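gripper keeps squirting lumpy stuff out

kendar_shop
Nov 23, 2023
home build, two finger, flat pads. fine on boxes in sim, anything knobbly just pops out. friction too low?? timestep?

Trutine
friction. crank it

escobar941
nah disagree, its your collision mesh. convex hull on a twisty shape = pads touching air. cranking friction just hides it

Trutine
worked for me at 3,000 steps

kendar_shop
ok tried the lumpy brown one again, fingers either side, not squeezing yet
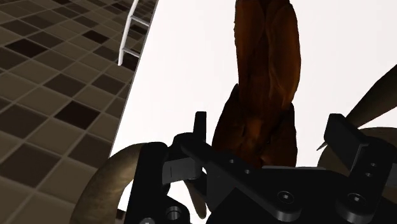 gonna split the mesh tonight and leave friction alone - then teh real arm if it holds

escobar941
post the mesh settings pls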